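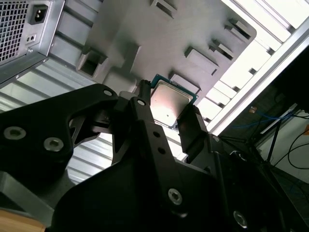
Danjuma Onyeka 读完初稿后的意见是，装机教学里的词根本算不上隐喻，学员听到“座”就去找插座，听到“盖”就去找盖子，中间没有任何想象的余地。我们非常感谢这条意见，因为它逼着我们把第三节的问题重新问了一遍：一个词要旧到什么程度，说话人才不再觉得它是借来的？

4.2 从家具到身体：硬件词汇的两层来源

第三节介绍的 Babalola 词表收录了 100 个词条，全部取自 Gundstead 与 Stakden 两地夜校的课堂录音。按来源域归类之后，最先浮出来的是一层家具和房屋的词：座、槽、架、盖、门、桥、总线的“线”。这一层十分稳定，两地教师的用法几乎重合，教材与口语之间也看不出明显差别。若只看到这里，Onyeka 的判断完全成立。

有意思的地方在第二层。教师一旦动手示范，语言立刻换了一套来源，身体词成批出现。处理器要“坐正”，内存条要“吃进去”，压杆“咬住了”，针脚“怕疼”，散热器“趴”在上面，电源线“够不着”。这些说法在教材里一条也找不到，在录音里却俯拾皆是，读转写稿时我们常常忍不住停下来再听一遍！同一个部件，讲解时属于房屋，操作时便有了脾气和姿势，而学员跟得毫不费力。

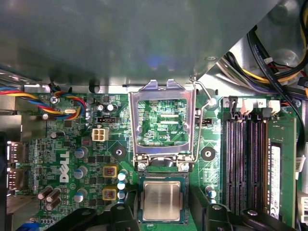
两层词汇之间的切换有相当清楚的句法标志。讲解段落以判断句为主（“这个是插座”“旁边那个叫压杆”），名词居中，动词贫乏；示范段落里名词反而大量脱落，只剩动词和补语，“放平，再放平，好，坐进去了”。在后一类句子中，主语究竟是手还是零件常常无法确定。转写员起初试图逐句补出主语，后来放弃了，我们认为放弃得对。正是这种主语的悬空，使“坐”“咬”“吃”这些动词有了活动空间：学员可以把它理解为自己的动作，也可以理解为零件的动作，两种理解导向同一个结果。

Ustdale 的语料提供了一个漂亮的对照。该地课程使用双语授课，教师先用英语说出部件名，再用本地话指挥操作。英语中的 socket、slot、bridge 在课堂上原样保留，从不翻译，也从不变形；身体词则全部由本地话承担，而且数量比另外两地更多。换句话说，家具层可以整体外包给另一种语言，身体层却留在了家里。若两层词汇属于同一种机制，很难解释为什么借词的边界会恰好落在这里。
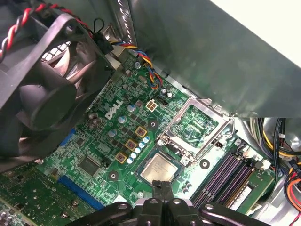
图 3　台式机主板局部，板面印有白色“DELL”字样，左上方为机箱风扇。

需要说明的是，身体词内部并不均匀。我们把录音中的用例粗分为姿态（坐、趴、站、歪）、口部（咬、吃、吐）和感觉（疼、怕、舒服）三组。姿态组覆盖面最广，学员也最早学会，往往第一次课结束前就已经在彼此之间使用。口部组集中于插拔类动作，对方向敏感：“吃进去”极常见，“吐出来”则少得多，拆卸时教师更愿意退回到中性的“取下”。感觉组最令人着迷，它几乎只在出错之前的一瞬间出现，用来让学员停手。“它疼”这句话我们共录到 13 次，没有一次需要解释。

Nnamdi Nwachukwu 建议把感觉组单列为一种警示语，与“小心”“慢点”归在一起。我们试过这一方案，部分接受。就功能而言，“它疼”与“慢点”确实可以互换；就后续对话而言，二者差别很大。“慢点”之后，学员通常沉默，放慢速度继续做；“它疼”之后，学员会追问，问哪里疼，问是角度的问题还是力气的问题。一句带有感觉动词的提醒，竟然能把一个手上的错误变成可以谈论的对象，这是整批语料中最让我们兴奋的发现，也是我们坚持保留三分法的理由。

年龄和经验的影响弱于预期。参加回访的 15 名学员中，既有从未打开过机箱的人，也有多年自行维修家电的人，两类人复述操作步骤时身体词的比例相差无几。差别在于位置：新手把身体词放在句尾，像是在复述老师的话（“然后让它坐好”）；熟手则把它放在句首，当作条件使用（“没坐好就别压杆”）。从句尾移到句首，这个词就由描写变成了判据。我们猜想，句法位置比词汇数量更适合用来衡量学习进度，不过现有回访材料太少，还撑不起统计检验。

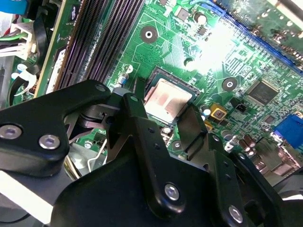 图 4　位于插座中的处理器，金属顶盖四周可见一圈绿色基板边缘。

回到开头的问题。Onyeka 认为词旧了就不再是隐喻，就家具层而言我们同意，“插座”里的“座”恐怕早已没有人当椅子听。可是同一位教师在说完“插座”之后，紧接着就说“让它坐进去”，旧词的椅子又被搬了出来。录音里有一处格外生动：一名学员听到这里笑了，反问“那它坐得舒服吗”，教师答“舒服，你看它不晃”。一问一答之间，家具层与身体层接通，感觉词也随即变成了检验标准。若隐喻真的已经死透，这段对话便无从发生。

因此，我们倾向于把两层词汇看作同一个储备的两种用法，平时各司其职，动手时互相唤醒。下一节转向手势材料，考察教师说出“坐”字时手掌的朝向，以及这一朝向在 Stakden 与 Ustdale 之间的差异。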